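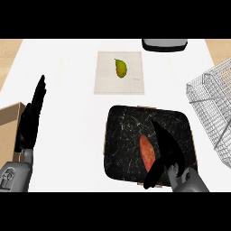 By the produce line lead, Flandirholm packing hall

The two-armed sorting cell from Fluvau goes onto line 3 in August. Until then most of the work on it is being done in simulation, one piece at a time: a mango on a cloth or mat, a sweet potato on a dark board, a wire basket to the right. Soft and odd-shaped produce is where the old suction pickers let us down, so that is where the project, called Ostent, has started.

Several of you have asked what changes on the floor. The cell will take over single-piece picking for the mixed boxes. It will not do grading. Anything bruised, split or doubtful still goes to a person, and the person's call stands.

Line 3 now runs with 40 people across all shifts. No jobs are being cut. The picking stations at the far end will close, and those who work them will move to grading, box checking or cell operation. Operator training takes 3 days and is paid at the normal rate. You do not need any computer background, but you do need to be signed off on lockout before you start.

Lifting should go down. Repetitive reaching was the most common complaint in last year's survey, which had 193 replies, and most of those came from the picking stations.

The Strand site will keep hand picking for now and will get a cell later if ours works out.

Some things are not settled. We do not know yet how breaks will be covered when only one operator is on shift, and the rate for the operator grade is still being discussed. Both will be on the agenda at the shift meeting on Wed 31 May, in the canteen. If you can't make it, put your questions in the box by the time clock.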